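We use cookies to understand how visitors use this site. By continuing to browse you agree to our use of cookies. Accept | Manage settings

Hand-held grippers cut training time for robot arms, study finds

Dec 1, 2022

A robot arm can learn a simple tabletop job from recordings made by people holding a gripper in their hands, with no robot present during the recording, according to results released by the research group Woltelora.

The group collected 500 demonstrations of four tasks, all of them carried out by people using hand-held grippers. The recordings were then used to train a control program for a robot arm fitted with fingers of the same shape. Over a set of test runs in the group's own lab, the arm finished the task it had been given in 186 out of 240 attempts.

The usual way to teach an arm this kind of work is to have a trained operator steer it through the job many times over, often with a joystick or a smaller copy of the arm. That is slow, and it ties up an expensive machine for as long as the recording lasts.

"Most of our time used to go on waiting for the robot," said Mairéad Geraghty, who led the study. "With a gripper in your hand you do the job at nearly the speed you would do it at home. You make a mistake, you put the thing back and you go again."

The method, which the group calls Hattar, relies on a camera fixed to each gripper. It records what is in front of the fingers and how far apart they are. Software works out the path the gripper took through the air, and that path becomes the example the robot is asked to follow. Recordings in which the software loses track of the position are thrown out before training starts.

The tasks were picking up a cup and setting it on a saucer, putting a lid on a jar, folding a cloth in half and moving small parts from one tray to another. Twelve people made the recordings, most of them with no background in robotics. Each was given a short practice period and then left to work at their own pace. The bulk of the recording was done in July.

The arm did best with the cup and saucer and worst with the cloth. Geraghty said the cloth runs mostly failed at the first step, when the fingers closed on two layers instead of one. People doing the same job by hand correct this without thinking – they feel the extra thickness and let go. The grippers used in the study carry no touch sensors, so that correction never reached the robot in a useful form.

The group also compared its results with a smaller set of recordings made the older way, by steering the arm directly. Given the same number of examples, the steered recordings produced a slightly more reliable robot. The hand-held ones took far less time to make, and once the full set was used the gap closed on every task except the cloth.

Valentina Painemal, who designed the grippers, said the shape of the fingers mattered more than the team had expected. An early version had rounded tips that were comfortable for the person holding it but did not match those on the arm, and the robot trained on those recordings tended to stop short of the object.

"We went back to flat pads on both," she said. "It is a bit clumsier for the person, and the recordings are better for it."
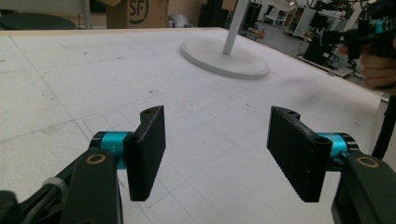 The two flat finger pads of a hand-held gripper, open over a marked tabletop. A second gripper is held at top right.

Painemal is now working on a lighter version. Several of the people who took part reported tired wrists towards the end of a session, and the recordings made late in the day were more likely to be thrown out. The group has not yet measured how much of that was down to weight and how much to the length of the sessions.

There are other limits. All the tests were run in one lab, under the same lights and with objects the robot had already met in training. When the team swapped in a cup of a different colour the arm coped well, but a taller jar caused it to miss the rim in most attempts. Those runs were not counted in the main result.

Damuvo, a firm that makes packing equipment, paid for part of the work and plans to try the method on its own site next year. It had no say in how the tests were scored, the group said.

Woltelora intends to release the recordings and the drawings for the gripper under the name Narano once the files have been checked. The next round of recording will add tasks that need both hands, starting with opening a bag and holding it open while something is put in.

Get our weekly research newsletter. Enter your email address to sign up. You can unsubscribe at any time.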